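Knitted cushion cover has gone baggy after washing

Dardo Montecinos
April 27, 2024

I have a knitted cushion cover, wool mix according to the label, and I washed it at 30 on the normal cycle. It has come out too big for the pad. The pad is the one it came with and it was a snug fit before. Now the corners flop and it won't sit square on the sofa. Can I shrink it back, or do I need a bigger pad? I don't want to spend much, as the cover was only 12 pounds in the Sturville market.

odolero

Wool mix stretches when it is wet and heavy, especially if you hang it on a line. Did you hang it? Wash it again by hand in cool water, press the water out in a towel, then lay it flat on a rack and push it back into shape with your hands. Leave it until it is fully dry, which can take 2 days. Don't tumble it unless you're ready to lose it. Mine felted in the dryer and ended up fit for the cat.

If it is still loose after that, buy a pad one size up. Feather ones fill the corners better than hollow fibre.

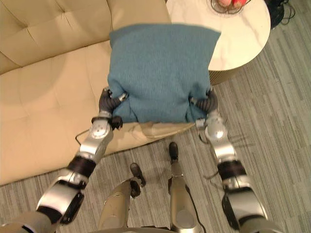 Teal knit cushion, soft at the lower corners

Press the corners of the pad right into the corners of the cover before you close it. I fold the pad in half to get it in, then shake it out.

Kyriakidis

just get a bigger pad, they're cheap. Same thing happened to two of mine and I never got them back to size

Dardo Montecinos

Yes, I hung it on the line. I'll try it flat this time and look for a pad if that doesn't do it. Thanks both.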